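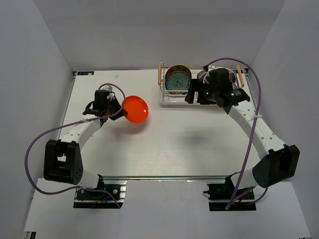

Dish Racks, Looked At Closely
Gallery by I-hsuan Wei
15 June 2019 | 1,061 views

I have never believed in the dish rack as a piece of design. People pay 40 dollars for one, put it next to the sink, and then buy another one two years later with a different kind of handle. The store pages all promise the same thing: more space, better airflow, a calmer kitchen. I don't know what a calmer kitchen is. Mine has plates in it.

Still, I wanted to give a few of them a fair look. The orange-red round plate and the white wire rack with the light wooden handles are the pair I keep coming back to, and most of the notes below are measured against them. The captions are my opinions. If you sell racks you will probably disagree.

1. White wire, wooden handles
The handles are the selling point, and I'm not sold. Wood beside wet dishes needs looking after, and I doubt most owners will do it. They do look nice against the white, I'll give them that.

2. The slots
Thin rods are fine for a flat dinner plate. Ask the same rods to take a deep soup bowl and you learn how much of the word "universal" was written by the sales department.

3. The tray underneath
A tray under the rack is supposed to save your counter. It also gives the water somewhere to sit until somebody remembers it. I tip mine out every morning, and I still wouldn't eat off it.

4. Orange-red on white
A strong color, and one I expected to be tired of by March. I wasn't. A white rack makes any bright plate look better than it is, so keep that in mind when you're shopping from photos.

5. The Stodia folding rack, closed
Folds flat, as advertised. How often do you fold a dish rack? I folded this one seven times, all of them for this page.

6. The Stodia folding rack, open, with mugs
Mugs on the outer pegs, handles pointing in. Pointing out, they catch your sleeve. The leaflet says the pegs hold "any mug," and I own more than 10 that they won't.

7. Kurnedix two-story
The upper level is for glasses and the lower level is for plates, so the glasses drip on the plates. I asked the shop in Trimthorpe about this and was told the airflow takes care of it. See my remark about airflow in the introduction.

8. Kurnedix, cutlery cup
Forks up or forks down? I go forks down, because I've reached in without looking. The cup is deep enough to lose a teaspoon in, and has no holes I'd call adequate.

9. The Chou bamboo stand
Holds plates upright with nothing under them. It's the best looking of the lot and I'd only use it for plates that are already dry, in which case a shelf does the same job for less.

10. A folded dish towel
My control group. It takes up a corner of the counter, costs almost nothing, goes in the wash with everything else, and has no handles to oil. It does nothing for a stack of plates, which will trap water between them however carefully you fan them out.

So am I throwing out the rack? No. A plate stood on its edge drains better than one lying on a towel, and I can't argue with that part. What I don't accept is that the handles, the pegs or the second story have much to do with it. Buy the one whose slots fit the plates you use every day, and take a plate to the store with you if they'll let you. The Trimthorpe shop did, with a bit of a look.

Comments are open. Please don't send me links to racks that hang over the sink. I've seen them, and I have questions about the brackets.

Next gallery: colanders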